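**Washing new towels before first use?**

**mtoom_vaher:** Bought 9 cotton towels from Flandilby in April. The tag says wash at 90 before use. That seems hot for colored cotton. I ran one at 100 Fahrenheit and it still sheds lint.
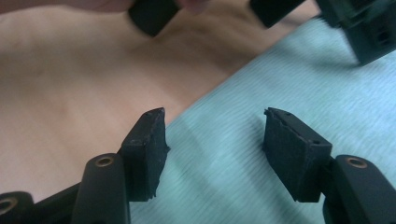
The Omisach ones I had before never did this.

**flileck22:** 90 is Fahrenheit on their tags. Skip the softener and wash it twice more.

**ewieczorek:** Disagree. Mine says Celsius on the back. I wash hot and have had no fading. Small towels get folded once and go on the table until I put them away.

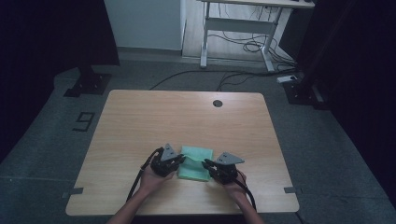 *Green towel, folded*

**flileck22:** Then they changed the tag. I'd still go cooler with colors.

**mtoom_vaher:** Back of mine is blank. Trying warm, no softener.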